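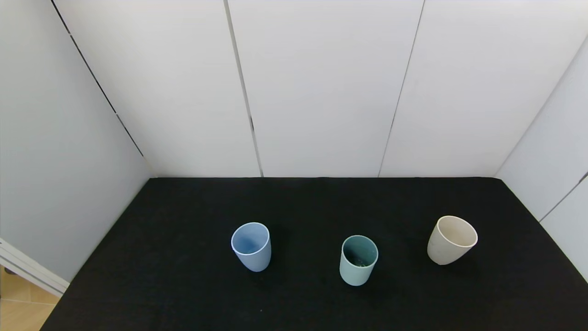 ### 3.2 Superfície de apoio e recipientes

Os recipientes utilizados no ensaio são copos sem asa, de paredes ligeiramente inclinadas para a base, em azul-claro, verde-acinzentado e creme. Optou-se por cores foscas e pouco saturadas, a fim de limitar a influência do tom da parede na leitura do conteúdo. O tampo foi revestido com tecido preto, que delimita bem o contorno dos bordos mas acentua a sombra projetada junto à base, efeito já discutido na secção 2.4.

A disposição dos copos não obedeceu a uma grelha. Cada observador recebeu a instrução de avaliar o interior sem levantar o recipiente e de registar, por esta ordem, a presença de líquido, a presença de corpos sólidos e o estado das paredes. O protocolo de registo segue o de Mac Giolla, com a ficha reduzida de Palaniappan. Foram preenchidas 900 fichas, das quais 56 foram excluídas por omissão do segundo campo.

### 3.3 Leitura do fundo em vista vertical

A vista oblíqua permite distinguir a cor da parede interior e parte do fundo, mas uma película pouco espessa de líquido transparente confunde-se facilmente com a própria superfície do copo. Por esse motivo, a classificação final baseou-se apenas na vista vertical.

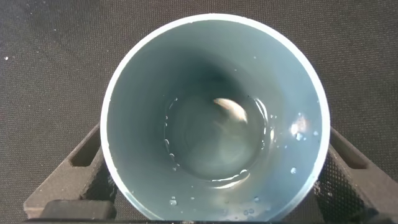

Bjartur Þrastardóttir

**Figura 1.** Copo azul-acinzentado em vista vertical, com água límpida no fundo, um pequeno corpo alongado de cor clara e gotas aderentes à parede interior.

Na vista vertical, o menisco constitui o indício mais fiável da presença de água. Na Figura 1, a linha de água é assinalada por reflexos finos e brilhantes, mais nítidos do lado direito e no troço inferior do contorno, enquanto o centro da superfície se apresenta apenas um pouco mais escuro do que as paredes. O corpo sólido, afilado numa das extremidades, destaca-se pelo tom creme. A sua natureza não foi considerada na classificação.

As gotas na parede foram codificadas em separado. Uma gota isolada recebe o código P1; um agrupamento, o código P2, mesmo quando o brilho impede a individualização dos seus elementos. A distinção mostrou-se sensível à iluminação, e nas fichas em que os observadores divergiram manteve-se o código mais alto. Os valores de concordância por campo constam da secção 4.1.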